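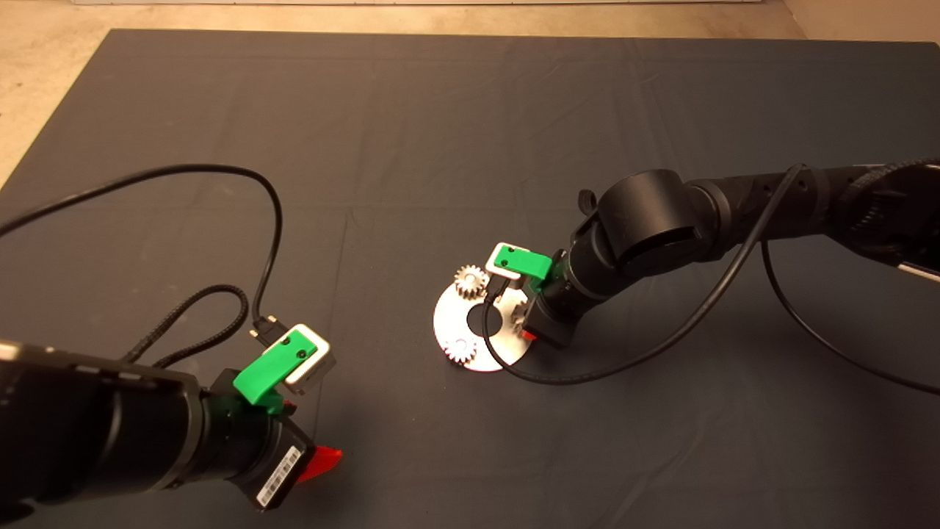

Oct 21, 2018

I have been trying to get the creases out of a dark grey mat for a week. It came folded into a parcel the size of a pillow, and it intends to go back to that shape the minute I look away. Trilok Katiyar, who has opinions on fabric, told me to iron it. I own an iron. I own it in the sense that I know which cupboard it's in.

So I've gone for patience – spread it over the concrete, walk across it in socks, come back after tea. The fold through the middle is winning. I paid over 30 quid for this, and the bare floor was free and has always been perfectly flat.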